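Unidade 2. Superfícies de trabalho: tampo, juntas, cor e manutenção
Apontamentos de apoio às aulas de Mobiliário Técnico
Docente: Kamala Naidu. Revisão do texto: Châu Nghiêm
Sala 613

2.1 Âmbito

Os apontamentos tratam do tampo das bancadas horizontais de uso interior. A estrutura de suporte (pernas, travessas, niveladores) foi vista na unidade anterior e só é retomada quando interfere com a planeza. Ficam de fora as bancadas húmidas e as superfícies inclinadas.

Por tampo entende-se o conjunto formado pelo painel de suporte, pelo revestimento da face superior, pelo revestimento da face inferior (contraface) e pelas orlas. Um tampo sem contraface é um conjunto assimétrico e tende a empenar com a variação da humidade relativa, sobretudo em vãos longos.

2.2 Dimensões de referência do exercício

O exercício da unidade usa o modelo de bancada Skorndale, nas dimensões seguintes:

Comprimento: 2 000 mm
Profundidade: 700 mm
Desvio máximo de planeza admitido: 2 mm, medido com régua ao longo da diagonal

A altura fica ao critério do grupo, desde que justificada pela postura de trabalho (sentada ou em pé). Indicar sempre se a cota é tomada à face superior do tampo ou à face inferior do painel. No semestre passado metade dos relatórios omitia esta indicação e as cotas não eram comparáveis.

2.3 Planeza

A planeza verifica-se com o tampo montado e os niveladores já ajustados. Medir um painel deitado no chão dá uma leitura do painel, sem utilidade para o conjunto.

Procedimento:

1. Limpar a face superior com pano seco.
2. Apoiar a régua de aço na primeira diagonal, de aresta a aresta.
3. Procurar a maior folga com o apalpa-folgas e registar valor e posição.
4. Repetir na segunda diagonal e nas duas linhas médias.
5. Se a folga máxima ocorrer junto a um apoio, rever o aperto desse apoio e voltar ao passo 2.

Os valores registam-se na ficha com o sinal: positivo para convexidade, negativo para concavidade. As leituras feitas sobre uma junta anotam-se à parte.

2.4 Juntas

Quando o tampo resulta de dois painéis, a junta é o ponto crítico. Distinguem-se dois defeitos. O desnível é a diferença de cota entre as duas faces, sentido com a unha ou medido com comparador. A abertura é a distância entre os dois bordos, medida com apalpa-folgas. Uma junta pode estar fechada e ter desnível, ou o contrário.

A orientação decide-se no projeto. Uma junta paralela à aresta frontal corre ao longo de todo o comprimento e convém colocá-la fora da zona de maior uso, isto é, mais perto da aresta posterior. Uma junta perpendicular à frente é mais curta, mas atravessa a zona das mãos. Nhàn Ung propõe, nas folhas de exercícios, a comparação das duas soluções com o mesmo painel de partida; resolver antes da aula prática.

Uma linha escura e ténue no tampo, vista à distância, não permite decidir se há junta física, marca superficial ou sujidade acumulada. A verificação faz-se ao tato e com luz rasante.

2.5 Cor e leitura visual

A cor do tampo condiciona a facilidade com que se distinguem os objetos pousados e os limites da própria superfície. Três grandezas bastam para o exercício: tonalidade, claridade e saturação. O contraste útil entre objeto e fundo depende sobretudo da claridade. Peças escuras leem-se bem sobre um azul-esverdeado de claridade média. Peças da mesma família cromática confundem-se com ele, ainda que a tonalidade difira um pouco.

O mesmo raciocínio vale para a parede. Com tampo e parede no mesmo azul-esverdeado, e a parede apenas mais pálida, a aresta posterior fica assinalada só pela diferença de claridade. Se essa diferença for pequena, recomenda-se orla de outra cor ou um rodapé de bancada. Podem ainda surgir no tampo faixas ligeiramente mais claras e mais escuras da mesma cor; antes de as atribuir ao revestimento, repetir a observação com outra posição da luz.

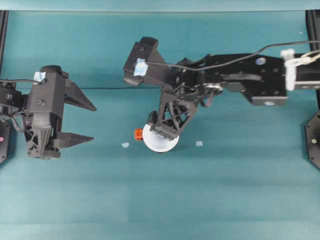
Que acabamento se deve escolher para um tampo sob iluminação direta do teto?
Um acabamento mate ou acetinado, porque o brilhante devolve o reflexo da luminária e dificulta a leitura dos objetos pequenos.

O grau de brilho indica-se na memória descritiva com o ângulo de medição. Sem o ângulo, o valor não tem significado. Para a iluminação, o exercício admite mais de 700 lux no plano do tampo, com duas luminárias paralelas à aresta frontal.

2.6 Limpeza e desgaste

O desgaste do revestimento concentra-se na faixa frontal e nos pontos onde se pousam ou arrastam peças. Na inspeção registam-se riscos, manchas, perda de brilho e levantamento da orla, por esta ordem. A perda de brilho só se regista por comparação com uma zona pouco usada do mesmo tampo.

Regras gerais de limpeza:

Pano macio, ligeiramente húmido, seguido de pano seco.
Detergente neutro diluído, quando o pano húmido não basta.
Sem abrasivos nem esfregões metálicos.
Resíduos de fita adesiva: levantar a partir de um canto, com a fita dobrada sobre si mesma, e limpar depois a cola.
Solventes apenas após ensaio numa zona discreta da contraface, se o revestimento for o mesmo.

A água parada sobre uma junta deve ser retirada de imediato. O inchamento dos bordos, em painéis derivados de madeira, não se reverte com a secagem.

2.7 Trabalho a entregar

Relatório individual, em janeiro, com ficha de planeza preenchida, desenho cotado do tampo (planta e um corte pela junta, se existir), amostra de cor escolhida e justificação do acabamento. Quem optar pelo revestimento Ciravex em vez do indicado no enunciado deve juntar a ficha técnica. As réguas e os apalpa-folgas requisitam-se a Đức Hứa antes das aulas práticas e devolvem-se limpos.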